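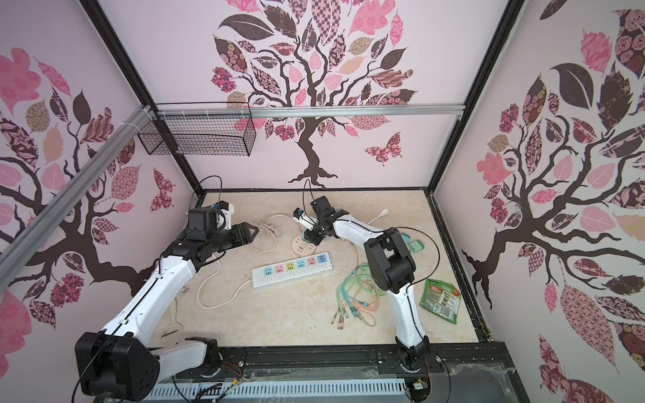 I've covered house fires for a small-town paper long enough to know the smell stays in your hair for 2 days. The one at Tevwood got to me, though. Urmila Pandey lost her kitchen in March, and she blames an old power strip. I went home and looked at my own cords, and a coiled white cable on a tabletop suddenly seemed like something to worry about!

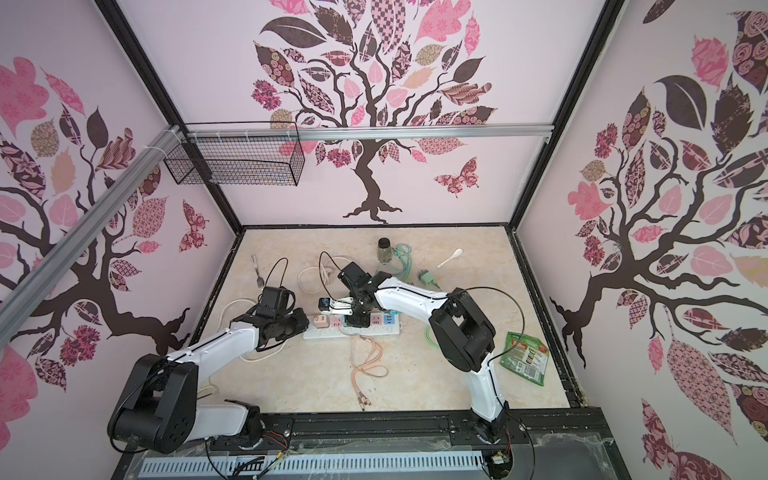
What the chief told me

Umesh Srivastava wants every family to walk through the house each May - attic too. His crew visited 215 homes last year. 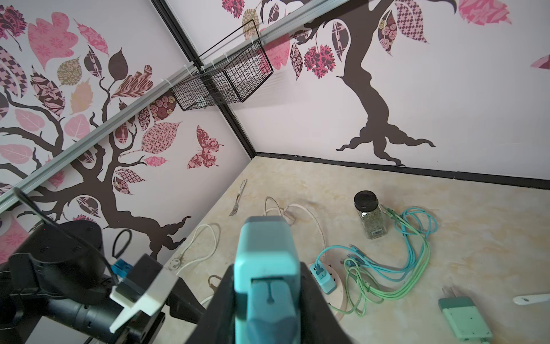
Urmila is back in now, with new wiring and a very loud alarm. She checks behind the furniture every night, and I've caught the habit myself (a black loop of cable hanging against a wall gets a second look from me these days).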